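Rivix Handheld Gripper Pair: Equipment Page and Buying Notes

Category: Data collection, manual
Sold as: pair, left and right
List price: $2,155 per pair
Price with trade-in of an older Rivix pair: $1,783
Reviewed by: Seema Rana
Last checked: September 21, 2024

The Rivix pair is the item we get asked for most and the one we talk people out of most often. It is a decent tool. It is also sold, by Zomska and by most other dealers, with a pitch that should make any buyer slow down: skip the robot, put the grippers in people's hands, and get training data for a fraction of the cost. Parts of that are true. The fraction is where we have trouble.

We stock the pair at our Batedley store and ship from there. The notes below come from selling it, taking returns on it, and reading a lot of budget sheets where the gripper line was the only one anybody had thought about.

What you get

Two handheld grippers, one for each hand
Two cables, one per gripper
Two spare sets of fingers
A hard case
One year of parts coverage, not including cables

What you don't get

A computer to record on
A work surface or table frame
A head-worn camera, if your method calls for one
The recording software past the trial period
Any robot that can use what you record

Read that second list again before you sign anything. We had a customer order four pairs in June and call back a week later to ask where the recorder was. The dealer quote they were comparing us to had the same gap in it, in smaller type.

What it really costs to run

The price of the pair is the easy number. Labor is the hard one. A person doing short table tasks with a gripper in each hand will get tired, and a tired person makes recordings you will throw out. Plan on breaks. Plan on paying for the breaks. If your budget assumes eight hours of good recordings from an eight-hour shift, your budget is wrong.

Neusa Nogueira kept a log for us over one stretch of trial work at Batedley. She kept 77 percent of what was recorded. The rest went for dropped parts, bad tracking or a task that was started the wrong way. Zomska's brochure doesn't mention a keep rate at all. Ask for one, and ask who decided what counted.

Then there is setup. Every station needs a surface, lighting that stays the same, and a place for cables to go. Resetting the table between takes eats more time than the takes do on some jobs. If you are filling a bin with parts, somebody has to empty it.

Cables

The pair is wired. We get complaints about this and we think most of them are fair. The cables run off the grippers past the wrists, and on a crowded table they catch on things. Left-handed users tell us the routing seems to have been planned by a right-handed person. The maker has promised a wireless version twice. We won't take a deposit on it until there is one on our shelf.

Replacement cables are the part we sell most of. Buy two extra with each pair. They are cheap compared with a day lost.

How it compares with a Nigam arm setup

A Nigam two-arm station costs many times more and takes up a corner of a room for good. What it gives you is data from the same machine that will do the job, so there is less guessing about whether a motion carries over. With handheld grippers, a person can reach in ways an arm can't, and those recordings look fine until you try to play them back on hardware.

If you already own arms, the Rivix pair can be a sensible second source. If you own no arms and hope to put off that decision, we would ask what the recordings are for.

Tasks it suits

Picking up light items and lowering them into open containers
Moving things between two hands
Sorting on a flat board at table height

Tasks we'd steer you away from

Anything heavy, because the weight sits on the wrist
Work that needs fingertips, such as threading or peeling
Tall shelves, where the cables run out of slack

A bin task is the usual first test, and it's a fair one. The surface is plain, the motion is short, and you find out quickly whether your people can place an item at an angle without fighting the tool. 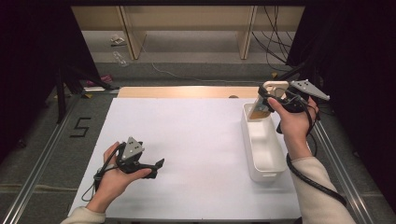

Before you order

Borrow or rent a pair first. We rent by the week and take the fee off the price if you buy.

Have the person who will do the work try it, and leave the manager out of it. Let them go for an hour at least. Five minutes in a showroom tells you nothing about wrists.

Write down the task, the parts, the container and the table size. If you can't fill in those lines, you aren't ready to buy.

Get the software renewal price in writing. The trial is generous and the second year isn't.

Ask for the return terms. Ours are 30 days, opened or not, less any damaged fingers or cables.

Our verdict

Worth buying for a team that already has a robot, a defined table task and somebody in charge of checking recordings. For everyone else, rent one pair and spend the remaining money on the station and the people. We make less that way, and we get fewer pairs back.

Availability: in stock at Batedley. For quotes on more than two pairs, contact Seema Rana through the order desk.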